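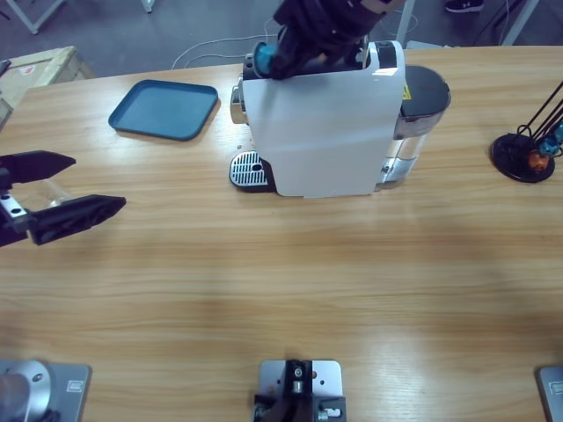
[보도자료] 클레르빌, 소규모 사무실용 탕비실 정기관리 서비스 '앤오토브(Anotov)' 출시

배포일: 2024년 3월 18일
배포 즉시 보도 가능
담당: 클레르빌 홍보팀 셰러드 모린(Sheldon Morin)

월 1회 방문부터 계약 가능, 커피머신 세척·소모품 보충·냉장고 정리까지 한 번에
2월 시범 운영 마치고 정식 접수 시작

사무공간 관리 기업 클레르빌(Clerville)이 소규모 사무실을 대상으로 한 탕비실 정기관리 서비스 '앤오토브'를 18일 정식 출시했다. 상주 관리 인력이 없는 사무실이 대상. 캡슐 커피머신 세척, 원두·캡슐·종이컵 등 소모품 보충, 냉장고와 전자레인지 청소, 싱크대 배수구 관리를 묶어 한 장의 계약서로 처리한다.

지금까지 이런 서비스는 대형 사옥 위주였다. 직원 수가 적은 곳은 최소 계약 금액에 걸려 견적조차 받기 어려웠고, 결국 막내 직원이나 총무 담당자가 떠맡는 경우가 많았다. 클레르빌은 최소 계약 금액을 없애고 방문 횟수 단위로 요금을 매기는 방식을 택했다.

■ 시범 운영 결과

클레르빌은 2월 한 달간 고객사 13곳에서 시범 운영을 진행했다. 디자인 사무소, 세무 사무실, 번역 회사, 치과 기공소 등 업종은 제각각. 이 기간 보충한 커피 캡슐은 모두 2444개로 집계됐다. 예상보다 많은 양이어서 정식 서비스에서는 캡슐 보관함 용량을 한 단계 키웠다.

가장 요청이 많았던 항목은 커피머신 석회 제거였다. 그 다음이 냉장고 유통기한 점검. 반대로 회사가 공을 들였던 '계절 음료 추천'은 신청이 거의 없어 정식 상품에서 빠졌다.

시범 운영에 참여한 번역 회사 로스(Ross)의 콘세이상 메이렐레스(Conceição Meireles) 운영실장은 "물받이를 누가 비우느냐로 매주 신경전이 있었는데 그게 없어졌다"며 "다만 첫 방문 때 냉장고에 있던 직원 반찬통을 버릴 뻔한 일이 있어서 이름표 규칙은 꼭 먼저 정하시라고 말씀드리고 싶다"고 말했다.

클레르빌은 이 의견을 받아들여 첫 방문 전 '보관 물품 확인서'를 먼저 보내기로 했다. 확인서에 적히지 않은 개인 물품은 손대지 않는다. 유통기한이 지난 것도 마찬가지. 사진만 찍어 담당자에게 전달한다.

■ 서비스 구성

요금제는 기본형, 표준형, 집중형 3가지다.

기본형: 월 1회 방문. 커피머신 세척, 싱크대 청소, 소모품 재고 확인. 보충은 별도 주문.

표준형: 격주 방문. 기본형 항목에 소모품 보충, 냉장고 내부 정리, 전자레인지 청소 포함. 석회 제거는 분기 1회.

집중형: 주 1회 방문. 표준형 항목에 정수기 외부 세척, 분리수거함 세척, 행주·수세미 교체 포함. 석회 제거는 두 달에 한 번.

방문 1회당 출장비는 3000원. 요금제와 관계없이 동일하며 같은 건물에 계약 사무실이 두 곳 이상이면 받지 않는다. 요금제별 월 이용료는 탕비실 면적과 기기 수에 따라 달라져 현장 확인 후 서면 견적으로 안내한다. 견적은 무료.

방문 시간은 오전 7시부터 9시 사이 또는 오후 6시 이후 중에서 고를 수 있다. 업무 시간 방문도 가능은 하지만 세척 중에는 커피머신을 쓸 수 없어 권하지 않는다고 회사 측은 밝혔다. 출입카드가 필요한 건물은 계약 시 임시카드 발급 여부를 미리 확인해야 한다.

■ 커피머신 관리 기준

앤오토브는 기기별 점검표를 따로 둔다. 제조사 사용설명서를 우선으로 하고, 설명서가 없는 구형 기기는 현장 담당자가 상태를 본 뒤 가능 여부를 알려준다. 캡슐형의 경우 방문 때마다 물탱크와 물받이를 분리해 씻고, 추출구 주변을 닦은 다음, 캡슐 없이 물만 내려 마무리한다. 분해가 필요한 수리는 하지 않는다. 고장이 의심되면 전원을 끄고 안내문을 붙인 뒤 고객사에 바로 연락.

세제는 향이 없는 제품만 쓴다. 시범 운영 초반에 향이 남는다는 의견이 들어와 전량 교체했다.

서비스 기획을 맡은 샤흐나즈 코디카라(Shahnaz Kodikara) 팀장은 "탕비실은 담당자가 정해져 있지 않은 공간이라 문제가 생겨도 보고가 안 올라온다"며 "현장에 가 보면 물탱크를 언제 씻었는지 아는 사람이 없는 곳이 대부분이었다"고 설명했다. 이어 "점검표를 벽에 붙여 두는 것만으로 문의 전화가 줄었다. 종이 한 장인데 그 효과가 제일 컸다"고 덧붙엿다.

■ 인력 및 교육

방문 인력은 전원 클레르빌이 직접 고용한다. 입사 후 위생 교육과 기기 실습을 거쳐야 단독 방문이 가능하며, 실습은 본사 교육실에서 진행한다. 교육 과정은 오드리안 프레이저(Audrey-Anne Fraser) 교육 담당이 짰다. 호텔 조식 주방에서 일한 경력을 살려 청소 순서를 새로 정리했다고 한다. 위에서 아래로, 마른 곳에서 젖은 곳으로. 냉장고는 맨 나중.

같은 사무실에는 가급적 같은 담당자가 간다. 담당자가 바뀔 때는 전날까지 문자로 알린다.

■ 향후 계획

클레르빌은 상반기 중 공유오피스와 학원으로 대상을 넓힐 예정이다. 학원은 방문 시간대가 사무실과 반대여서 별도 인력 편성을 검토 중. 다회용 컵 세척 대행도 문의가 있으나 아직 일정은 정해지지 않았다. 확정되는 대로 다시 안내하겠다고 회사는 전했다.

소린 그르기치(Sorin Grgić) 클레르빌 대표는 "작은 사무실에서 견적 문의가 오면 죄송하다고 답해 온 게 몇 년"이라며 "이제는 커피머신 한 대만 있어도 가겠다. 일단 문의를 주셨으면 한다"고 말했다.

■ 신청 방법

클레르빌 홈페이지 내 '앤오토브 견적 신청' 메뉴에서 접수. 사무실 주소, 탕비실 사진, 보유 기기 모델명을 적으면 된다. 모델명을 모르면 비워 둬도 무방. 접수 후 영업일 기준 3일 안에 담당자가 연락하며, 현장 확인 일정을 잡는다. 전화 접수는 평일 오전 10시부터 오후 5시까지, 점심시간은 제외.

3월 말까지 접수한 사무실은 첫 석회 제거 비용이 면제된다. 요금제 구분 없음. 시범 운영 참여사도 동일하게 적용 됩니다.

■ 클레르빌 소개

클레르빌은 중소 규모 사무실을 위한 청소·비품·시설 점검 서비스를 운영하는 사무공간 관리 기업이다. 정기 청소, 카펫 세척, 사무실 이전 후 원상복구 청소 등을 제공하고 있으며 앤오토브는 탕비실만을 전문으로 하는 첫 번째 서비스다.

보도 관련 문의: 클레르빌 홍보팀 셸던 모린
인터뷰 및 추가 자료 요청은 홈페이지 언론 문의 양식 이용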